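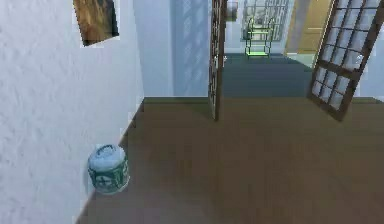
Rice cooker on the floor, against a textured white wall.

Family Reading Log: Frequently Asked Questions

5 min read

Last revised 12 August 2024

These answers cover the read-aloud log that our two households have kept on this blog since January. Questions about the children themselves (ages, schools, photos) are not answered.

What is the log?

A record of every picture book read aloud to a child in either house. Each entry has a date, a title, a reader, a listener and a place. The target is 1,000 entries. The count stands at 312 as of this revision.

Who maintains it?

Hamish Jardine keeps the master copy and writes the monthly post. Dennis Bickerstaff enters the readings from his own house and checks the totals before each post goes up. Any adult in either household may add an entry.

What counts as one reading?

One book, read from the first page of story to the last, out loud, with at least one child in the room. The child does not have to look at the pages. A child who falls asleep before the end does not cancel the entry, provided the reader finishes the book.

Do repeats count?

Yes, with a limit. The same title may be logged once per child per day. If a book is read three times in a row to the same child, that is one entry. If it is read once to each of two children at different times, that is two entries. If both children hear it together, it is one entry with two listeners.

The limit was added after the first month, when one book about a digger made up most of the list. Earlier entries were recounted under the new rule, so the January total in the archive is lower than the one in the original post.

What about chapter books?

A chapter book is logged once, on the day it is finished. Individual chapters go in the notes column if the reader wants to record them. They do not add to the count.

Are audiobooks included?

No. A separate tab exists for audiobooks, mostly from car trips to Mullthorpe. It has no target.

Can a child be the reader?

Yes. When a child reads to someone else, the child goes in the reader column and whoever is listening goes in the listener column. The listener may be an adult. Reading to a pet or a stuffed animal goes in the notes and does not count.

What software do you use?

The master copy is kept in Konda, which we use as a plain table with one row per reading. Paper entries are made on index cards and typed in at the end of the week. The cards are filed by title in a box labeled Stundex. Any spreadsheet would do the same job.

Why keep paper cards as well?

Most readings take place at bedtime and we do not bring phones into the bedrooms. The card stays with the book until it is typed in. If the card and the table disagree, the card is taken as correct.

How are titles written?

As printed on the title page, without the series name. "The" and "A" are dropped from the start for sorting. If two books have the same title, the author's last name follows in parentheses. Translated books are entered under the title of the copy that was read.

What happens when an entry is missing information?

A missing date is filled with the date of the next dated entry and marked with an E. A missing reader or listener is left blank. An entry with no title is removed. We do not try to work out titles from memory - it was tried in the first month and the results were poor.

Is there a prize?

There is a small one at 500 entries and another at 1,000. The children choose the first, within a fixed budget. The second has not been decided. There was also a pancake breakfast at entry 99, which was a counting error. The intended number was 100, and the breakfast was not repeated.

What happens if you miss a night?

Nothing. The log has no streak counter. One was used for a short time and then dropped, as it led to very short books being read very late.

Where do the books come from?

Mainly from the library. We borrow on a three-week cycle and return everything at once. The rest are our own, or are passed between the two houses in a canvas bag. Books in the bag are listed on a sheet in the side pocket. Please do not mail us books.

Who is Shearer?

Shearer is the dog. The name appears in the notes column because the dog was present, and in a few rows because the dog damaged the book. A book that can no longer be read to the end is retired and marked with an R. Its past entries stay in the count.

Can I have a copy of the template?

Yes. The blank table is linked from the sidebar under Downloads, as a file with column headings and no data. The card layout is on the second page of the same file and prints four to a sheet. Set the printer to actual size, or the cards will not fit a standard box.

Can I see the full list of titles?

The list is posted at the end of each month, with listener names removed. Older lists are in the archive. We do not rate the books or publish reviews of them.

I found a mistake in a total. How do I report it?

Leave a comment on the post for that month, giving the row number and the problem. Dennis checks comments when he checks the totals, so a reply can take up to a month. Corrections are made in the master copy and noted at the bottom of the next post. Old posts are not edited.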